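Triltow Two-Arm Bench Cell: A Review From the People Who Have to Stand Next to It
Posted Wednesday, March 27, 2019, by Smaranda Vlad

Wundora sends us other people's earbuds. They come back because one side has gone quiet, or because the customer bought a different color at midnight, and our bench at Rusu opens every case, checks what is in it, sorts the parts and closes everything up again. Six of us did this by hand until the Triltow arrived. It has now had long enough to annoy everyone, so I feel qualified to give it a rating.

You get two arms on one rail, grippers with soft yellow pads, a walled work area and more purple cable than I thought one machine could wear. The wallpaper was our choice. Maricica Husar had rolls left over from her hallway and felt that if she had to look at it all day it should look like somewhere.
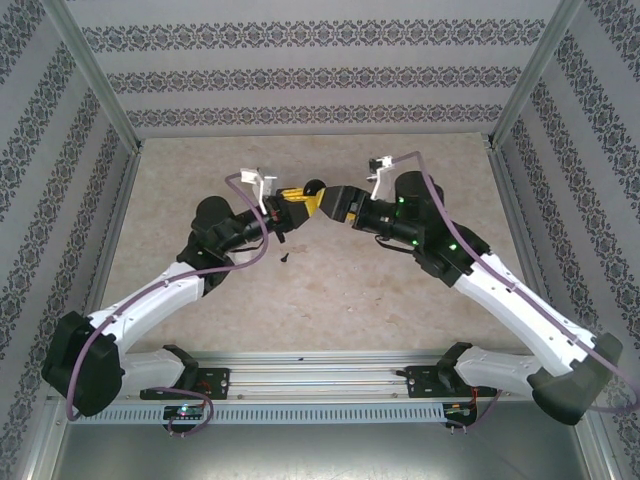

Did anyone lose their job over it?
Nelu Buzatu moved to packing, at his own request and on the same pay, and the other five of us are still on the bench. The hours changed more than the headcount did. The late shift is gone, and I don't know a single person who has sent flowers.

What it does well is the dull part. By my fourth hour of opening lids I used to have a thumb like a boiled shrimp, and the Triltow has no thumb. It also handles the 70th case of the morning with the same grave concentration it gave the first, a quality I have never claimed for myself. Our log for the first full month shows 1737 units through the cell, of which 931 needed no human hand between intake tray and outgoing tray. The sales brochure would have you picture a higher number. I was pleasantly surprised it had three digits.

The rest needed us. This is the part the Merevis people, who installed it, describe as "supervision," and it deserves its own line on the job sheet.
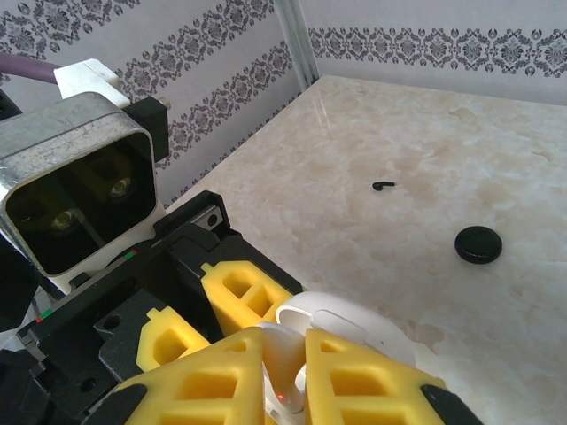
My own thumb has more or less recovered, and I now spend that time deciding things, a different sort of tired. Customers send cases with chewing gum in the hinge, or two left buds, or one bud from another maker entirely. The machine is at its best with something like a white case, lid open, the white bud still sitting inside between those spongy pads with their rows of little windows. Hand it a black bud lying on its side on the table and you may want to stay close. The pads are kind to glossy plastic, I will give them that, and we get fewer complaints about scratches than we did in the days of tweezers.

Setup was sold to us as an afternoon. It took until the following week — Tsung-han Yen did most of it, with the manual open on one knee. The manual is fine if you already know what it says. Training for the rest of us was better, and Lăcrămioara Nedelcu, who had announced she would retire before touching the thing, now corrects its grip settings and is insufferable on the subject.

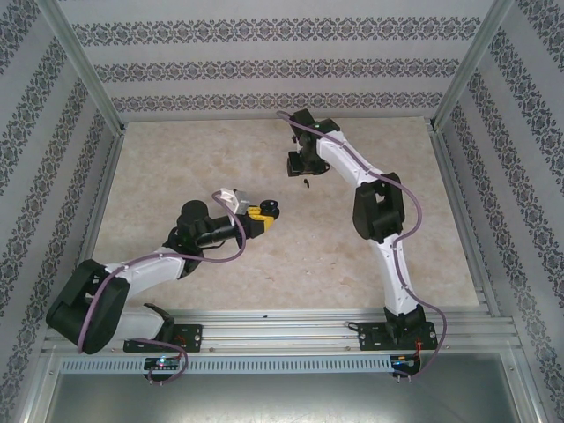

The Triltow at our bench, both arms on the front rail.

Complaints, in no order. The stop button is on the side where nobody stands. The alert tone is the same three notes as our microwave, so every jam brings two people to the wrong room. Spare pads ship slowly. And management has started saying "we" when they mean the arms, as in "we can run through lunch." We cannot. We have soup.

Would I buy it again? It wasn't my money, so yes, with a different alert tone and a written agreement about who gets the easy boxes. At present the machine gets them, and we get the chewing gum. Four stars out of five. Maricica says three, and wants it noted that there is enough wallpaper left for a second cell.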